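Helmy bench grasper set, one year in: what it costs to own
Wednesday, November 3, 2021

We bought the Helmy set for our surgical robotics bench after Mimard quoted us a figure that made the whole lab go quiet. It's a good tool. It's also the start of a subscription you didn't know you had signed, and most of this review is about that.

Handling
The wrist is small enough to work close to a row of knots without parking on top of them, and the short jaw keeps its grip on dark thread. It likes a slow approach. Hurry it and you'll spend the afternoon fishing for a tail – a hobby our students have taken up in large numbers.

What to budget for
The instruments have a limited working life, and Helmy replaces them on its own schedule. Ours took 12 weeks, during which we learned a great deal about the sales rep's vacation. Order 2 spares with the first purchase and bury them in the setup costs, where finance is more forgiving.

Then come the pads. Tilusetti sells them for $275 a case, and a busy group gets through a case faster than anyone will admit in a grant proposal. Brernier's are cheaper and feel like suturing a bath mat. Thread and curved needles look like small change on the order form. Give them their own line anyway.

Service contract: we took 3 years. The first call-out paid for a fair chunk of it, so I've stopped sulking.

Verdict
Buy it if you have a consumables budget with some slack in it. If your money all arrives at once and has to be gone by the end of November, get the spares and pads on the same order and find a big cupboard.
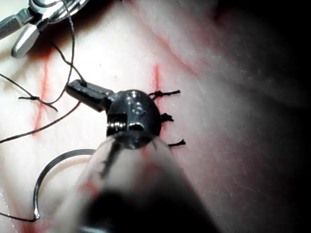 Other bench gear we've reviewed
Mimard tabletop arm
Brernier pad clamps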